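Why Does a Ball Roll Away When You Only Looked at It?

Hi, it's Lovisa again! Last month I wrote about magnets and got a whole pile of letters back, and one of them was from a reader in Cernmont who wanted to know why her ball never stays where she puts it. Great question. I have the same trouble at my own kitchen table.

Let's start with the shape. A ball is round all over, so when it sits on something flat and hard, only a teeny tiny spot of it touches the table. Try this: put your hand flat on the table and feel how much of your skin is pressing down. Now stand one fingertip on the table. Much smaller, right? A hard ball touches with even less than that.

Because so little of it is touching, there isn't much to hold it in place. The rubbing that slows things down when they slide is called friction (say it FRICK-shun). A book has to slide, so it gets lots of rubbing and stops quickly. A ball doesn't have to slide at all. It just turns over, and turning over is easy.

And then there's the floor! Or the table! Hardly any of them are perfectly flat. My friend Sølve lives in a very old house, and if you set a marble down by his stove it will end up under the couch every single time. His floor looks flat to me, but the marble knows better.

I wanted to see how far a little push would go, so I made a ramp from a ruler and two books and let a ball roll down it. On the bare kitchen floor it went 280 centimeters - that's longer than my bed! On the rug it stopped after 60. Same ball, same ramp. The fuzzy bits of the rug bend and squish under the ball, and all that squishing uses up the push.
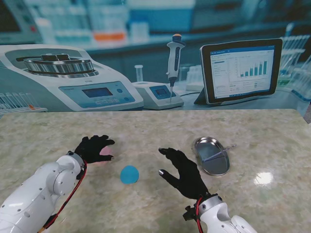
Smooth tabletops are the trickiest places of all for a ball. There are no fuzzy bits to squish and no bumps to get stuck on, so even a puff of breath can be enough. Think of a small blue ball sitting out on a shiny marble-patterned top, like the one here, with open table beside it. One nudge and off it could go! A tray with a raised rim, like the silvery one on the same table, is a handy thing for that. The ball can roll until it bumps the rim, and the rim pushes back.

Now it's your turn. Build a ramp, pick three floors, and guess before you let go. I was wrong about the bath mat by a lot. Write and tell me which floor won at your house!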